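# Perow Workshop Releases Simulation Files and Build Notes for Grasport, a Two-Finger Gripper for Home Builders

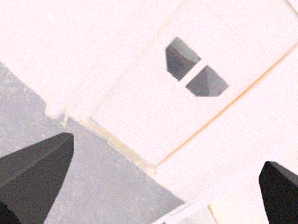

**Does a builder need a finished arm before starting on the gripper?**

A laptop and the simulation package are enough for the first stage. The arm can be chosen, bought or built later, and the gripper mount is drawn as a separate part so that it can be changed to suit.

PEROW, October. The Perow shared workshop has released the complete build notes, part files and simulation setup for Grasport, a parallel gripper designed to be made on hobby equipment and tested in software before any material is cut. The release is free to download and may be modified and passed on under the same terms.

Grasport has two fingers driven by a single servo through a rack and pinion. The printed part set consists of 17 pieces. All of them fit on a small desktop printer bed, and none requires support material if printed in the orientation marked on the drawing. Fasteners are standard metric sizes. The finger pads are cast separately and can be replaced without removing the fingers from the carriage.

The project was led by Orla Hanrahan, a member of the workshop, who began the design on a bench in her garage and moved it to Perow when the test rig outgrew the space.

"The first version was drawn, printed and then found to be wrong," Hanrahan said. "The fingers met at the tips and left a gap at the base. I printed that mistake several times before I put the geometry into a simulator. Most of the later changes were made there, and the printer was used a good deal less."

## Simulation stage

The simulation package, named Saragih, contains the gripper model, a set of test objects and a rendered camera view looking down past the fingers. Builders can adjust finger length, pad friction, closing speed and camera position from a plain text settings file. Image noise and exposure are also adjustable. The workshop recommends running each grasp test under several lighting settings, including very bright ones, before relying on any vision code. Pale objects under strong light lose most of their surface detail in the rendered view, and an edge detector tuned under moderate light may not find them.

The package runs on an ordinary laptop with 8 gigabytes of memory. A dedicated graphics card shortens the rendering time but is not required. Physics and rendering can be run separately, and builders interested only in the mechanical fit can turn the rendering off.

Contact between the pads and the test objects is modeled as rigid with friction. Real pads deform. Grip force values from the simulator should therefore be read as a comparison between designs and not as a rating for the finished part. The build notes give a procedure for measuring actual force with a kitchen scale and a short lever.

## Control board

The control firmware, Coretent, reads servo position and motor current and stops the fingers when current rises above a set limit. The limit ships at a low value and should be raised in small steps with the gripper clamped to the bench. The firmware accepts the same commands as the simulator, so a test script written for one will run on the other after the port name is changed.

Power for the servo must come from a separate supply. Drawing it from the board's USB connection will reset the board when the fingers stall. A wiring diagram is included in the notes, along with a list of servos that have been tried and the changes to the mounting plate that each one needs.

## Known issues

The current release has 2 open issues. The rack can skip a tooth if the cover screws are left loose, which shifts the zero position until the gripper is homed again. In the simulator, an object that starts in contact with a finger may be pushed away at high speed on the first step. The workaround is to start with the fingers fully open.

A revised rack cover is being tested. Builders who have already printed the existing cover will be able to fit the new one without reprinting the carriage.

"People ask for a longer finger more than anything else," Hanrahan said. "It can be done in the settings file. Check the servo load afterward, as the carriage was sized for the standard length and it will bind before it breaks."

## Availability

Part files, the Saragih package, Coretent source code and the printed manual in PDF form are available now from the Perow workshop's project page. Corrections and measurements from completed builds can be submitted through the same page. Submissions should state the servo model, the print material and the firmware version.

**Contact:** Orla Hanrahan, Grasport project, Perow workshop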